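Skena Wind

The Skena wind is a cool, damp breeze that comes down the Skena valley in the late afternoon and reaches the town of Florbridge, at the valley mouth, a little before sunset. People who live there simply call it "the Skena," and they will happily tell you which of their windows it rattles first.

The wind begins when the upper slopes lose the sun while the low fields are still warm. Cooler air slides downhill, gathers between the two ridges, and picks up speed at the narrow stretch known as Desedside, where gusts of 64 miles an hour have been measured in January. By the time it gets to town it has usually softened a good deal, though it can still carry off a hat or a garden chair.

On clear evenings the Skena often brings a long, smooth roll of cloud with it — pink underneath, if the light is right — and this is what most visitors come to see. The roll seldom lasts past dark. The painter Monique Pruvost made six studies of it from the bridge, and the weather watcher Iveta Kuruc kept a notebook of its comings and goings for many years.

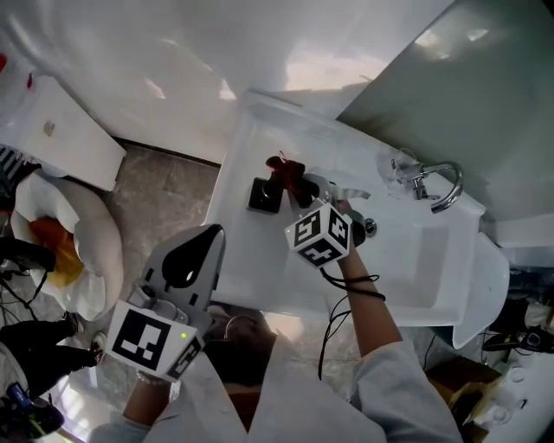
A white bathroom sink with a chrome gooseneck faucet.

Older residents say that a Skena blowing before noon means rain by the next day. Kuruc's notebook gives the saying only modest support, but it is still repeated with great affection.

See also: Mountain breeze, Roll cloud, Valley fog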